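Sim club thread: mobile manipulator in the apartment scene, where should the head camera point? 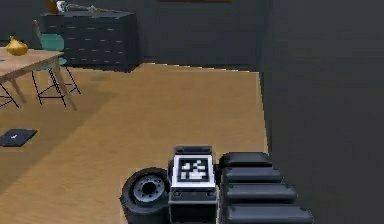 Aldana Huenchumán
Team lead, Drideck student robotics club

OK so we finally have the Wavik apartment loading in the simulator and I want opinions before Thursday's meeting. The task for the January round is "drive to the dresser, stop in front of it, open a drawer." Right now I have the head tilted down far enough to keep the marker and the arm in view. Great for calibration! But you lose most of the back wall, and I think we'll want that once we start mapping (there's a picture hanging over there and all we get is the bottom of it).

I ran 7 drives last night and 5 stopped where they should. The other two clipped the chair.

milan_peeters wrote:
Keep it tilted down. The drawers are in view, the floor between us and them is clear, what else do you need? Every time we move the head we have to redo the offsets, and I'm the one who redoes them.

carys_p wrote:
Disagree, sorry Milan. Looking down is fine for the last stretch, but for driving I'd like to see more room and less robot. The arm eats a big chunk of the bottom right. Couldn't we tilt up to drive and tilt down to park?

Also that dark flat thing on the floor to the left — laptop? tablet? Does it have collision turned on? It's low enough that I bet the laser misses it.

Aldana Huenchumán wrote:
Collision is on, I checked. And yeah, the laser sails right over it. I've been giving it a wide berth, and I'm now wondering if that's how I ended up in the chair, lol.

lschouten wrote:
Two head poses is what we did at Carkeslow last year and it was OK. Save both as presets and don't let anyone nudge them by hand. My bigger worry is the light. It's pretty dim in there and darker still under the table. Turn it up for training?

milan_peeters wrote:
No!! If the judges run it dim, we train it dim.

lschouten wrote:
Then at least mix it. Some bright, some dim. We had 3,322 frames all at one brightness and the drawer detector fell apart the second somebody changed the lamp.

carys_p wrote:
+1 to mixing. Can I vote for keeping the golden onion thing on the table in every version? I've gotten attached.

Aldana Huenchumán wrote:
Onion stays. I'll set up two presets and render 1,000 frames with mixed light tonight. Milan, I'll do the offsets for the second pose myself if you send me your script.

milan_peeters wrote:
Sent. Read the comments at the top before you run it, the units are millimeters.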